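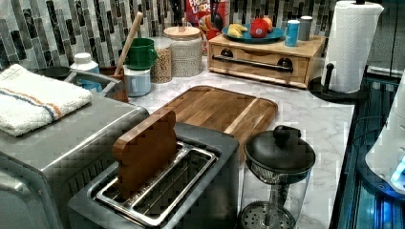 Two-slot toaster and toaster oven on the counter.

Small Kitchen Rental FAQ

I'm Subira Kioko, and I rent out the two furnished apartments at Pudetwood. I get a lot of the same questions in my inbox, so I finally sat down and typed up my answers. If yours isn't on the page, write to me and I'll get back to you, usually the same evening.

What comes with the kitchen?

Pots, pans, plates, glasses, flatware, a decent knife, a cutting board, a can opener and a kettle. Both apartments have a toaster too. I restock dish soap and sponges before each stay, and there's salt, pepper and a bottle of cooking oil in the cupboard next to the stove. Help yourself to those! Anything a past guest left behind in the fridge gets tossed, so you'll start with a clean one.

Are the two apartments the same?

Pretty close, but no. Steria is upstairs and gets the morning sun, and it has the bigger bedroom. Serach is on the ground floor with its own door to the yard, and it's the one I'd pick if you have a dog or bad knees (I have both, so I've thought about this a lot). The rent is the same for either one.

How long can I stay?

The shortest stay is 2 nights and the longest is 16 weeks. Most of my guests are traveling nurses, people between houses, or grandparents who want to be near a new baby without sleeping on the couch. If you think you might want to extend, tell me early. Summer fills up fast, and by June I'm usually turning people away.

How much is it?

A month is $1,291 with everything included: heat, water, power, internet and trash. Shorter stays are $85 a night. I don't add a cleaning fee on top, I just fold it in, because I can't stand getting to the last page of a booking and finding the price has gone up.

Do you take a deposit?

For monthly stays, yes, half a month's rent. You get it back within a week of leaving. I don't keep any of it for a broken glass or a coffee ring on the table. I've kept part of a deposit exactly once, and it involved a bathtub and a lot of purple hair dye.

Can I bring my pet?

Dogs and cats are fine in Serach, no extra charge. Steria is pet-free so that I have a place for folks with allergies. Please ask me first if it's anything other than a dog or a cat — I said yes to a parrot over the phone once and the neighbors still bring it up.

Where do I park?

There's one space per apartment behind the building, and the street is free after 6 p.m. The alley is narrow, so if you drive a big truck you'll be happier on the street. Don't park in front of the green garage, even for a minute. He will come out.

Where should I buy groceries?

There's a regular supermarket ten minutes away by car, and it's fine. But if you're on foot, go to Đặng on the corner. It's small, the fruit is better, and they make sandwiches until 3 in the afternoon. Get the one with the pickled carrots and thank me later!

Is the internet good enough to work from home?

It has been for everybody so far. I had a guest who taught online classes all day for a whole winter and never complained. The router in Serach sits behind the bookcase, so if things get slow, unplug it, wait a minute and plug it back in. The password is on the card inside the front closet.

How does laundry work?

Washer and dryer are in the basement, shared by both apartments, and they don't take coins. I only ask that you not run them after 10 at night, since the dryer is right under Serach's bedroom and it thumps. Clean the lint screen, please, please.

What time is check-in?

Any time after 3 p.m., and check-out is 11 a.m. I'm flexible when there's no one coming in or going out that day, so it never hurts to ask. You'll get a door code by text the morning you arrive. If the lock is being stubborn, pull the door toward you while you punch it in.

What if something breaks while I'm there?

Text me. I live six blocks over and can usually stop by the same day. If it's water, the shutoff is under the kitchen sink, on the right, and you should turn that first and text me second.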